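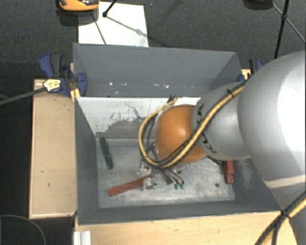

New Reading Support Guide for Classroom Aides

Wednesday, October 18, 2023

The Ilenbridge Learning Center has released a practical guide for aides and tutors who work with children with dyslexia in grades two through five. The guide contains 17 lesson plans, each designed to fit a 20-minute session, along with record sheets and letters to families in English and Spanish.

Draft lessons were used in the Winumitz school district last year – mainly in small groups – and were revised in response to teachers' comments. Over 400 printed copies have been sent to member schools since September.

Additional copies may be requested through the Center's publications office. Schools ordering for the spring term should submit their forms before winter break.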